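August 17, 2022
Gripper log, Mastholm unit, jacket folding

Stopped at episode 476. The left jaw is not closing the full distance any more. Noticed it first as a dropped sleeve, put that down to a bad grip on my part, then had the same thing twice more in the next few tries. The trigger comes all the way back and feels normal. Right jaw travels as it should.

Checked on the bench with nothing between the jaws. There is a gap at the tips of 4 mm with the trigger fully home. Should be nil. The width reading still says closed, so every file from whenever this began will claim a shut gripper when it wasn't. That bothers me more than the sleeve.

Went back through the recordings to find the start. Everything up to lunch looks fine. After that I can't tell on the thick cloth, as the fabric fills the gap and the grip holds anyway. Thin stuff is where it shows.
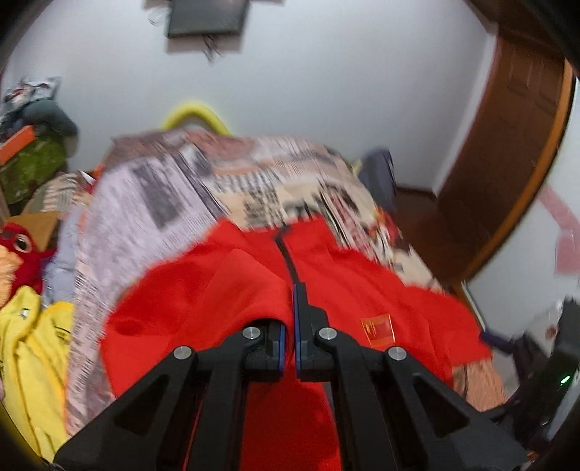 Zips are still on my list of suspects. If a jaw closes on the teeth and the trigger is pulled hard, the load goes sideways into the linkage, and the inner joint has the least metal round it. The March failure on the Dorkitz unit was at that joint, though there the screw had backed right out and the arm flopped, so it was obvious straight away.

Took the left side apart. Screw was tight. Bushing behind it has gone oval, easy to feel with a pick. No cracks in the arm. Swapped in one of the Tsakiris bushings from the drawer, greased it, put it back together. Gap closed up on the bench.

Then it came back after 19 cycles on a folded towel. Smaller, but there. So either the new bushing is soft or the hole it sits in has worn too. Measured the hole three times and got three answers, the calipers are no good for this. Need the pin gauges, which are over at Votura until they've finished with them.

The service sheet gives 3,000 cycles for a bushing. We have no cycle count for this unit before it came to us, so no idea if it is early or late.

For now:
Mastholm unit is tagged out, on the top shelf, with the old bushing taped to the handle in a bag. Don't run it, even for practice.
Afternoon files are marked "width suspect" and left out of the upload. Not deleted.
Close on a feeler gauge before every session, both units, and write the figure down.
No full squeeze on zips or poppers until we know.

Still to do: order two arms, left and right. Ask whether the width sensor can be moved to the jaw side of the linkage, where it would have caught this. Go through the Dorkitz files for the same fault.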